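Lolari - Agent de vestiaire et de rangement textile (H/F), CDD

Lolari recrute 11 agents pour la remise en ordre et la tenue des vestiaires du site de Tanui. Contrat à durée déterminée de 14 semaines, temps partiel, prise de poste en novembre.

Le poste comprend la mise sur cintre des vêtements, l'accrochage sur portemanteaux à patères et sur portants, le tri par taille et le contrôle des cintres en bois (crochet, barre, encoches d'épaule). Les pièces défectueuses sont retirées du circuit et inscrites sur la fiche de suivi.
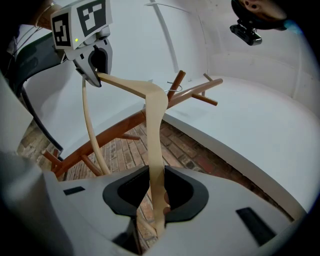 Le stock à traiter s'élève à 1 238 cintres, répartis entre le vestiaire principal et la réserve. Les crochets sont tous orientés dans le même sens, ouverture vers le mur. Un manteau par patère, sauf consigne écrite du responsable de zone.

Profil : aucune expérience exigée. Station debout prolongée, gestes répétés bras levés, port de charges légères. La lecture d'un plan de rangement simple est demandée - un test pratique de mise sur cintre est prévu lors de l'entretien. Formation interne assurée le premier jour.

Horaires : du lundi au vendredi, quatre heures par jour, le matin ou l'après-midi selon l'équipe. Tenue de travail fournie. Chaussures fermées obligatoires.

Candidature : CV et disponibilités à déposer à l'accueil de Lolari ou par le formulaire du site, référence 61, avant le 29 août 2019. Les dossiers incomplets ne sont pas examinés.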